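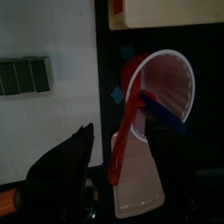 The white board on my black tabletop, with the red cup of utensils beside it.

I've had the Ralteo board for a bit over six months and I'm still chuffed with it! It's big, it's smooth, and the rounded corners don't catch on my sleeves the way my old one did. I paid $40 and would happily pay it again.

Cleaning is a quick wipe (beetroot left a faint pink colour, gone after some bicarb). It's light enough to lift with one hand, and it stays put while I chop, which my Flirner never managed.

One grumble: it's too long for our sink, so I rinse one end and then flip it. I'd still buy a second in grey if they made one.

Reviewed by Niall Matheson, May 4, 2021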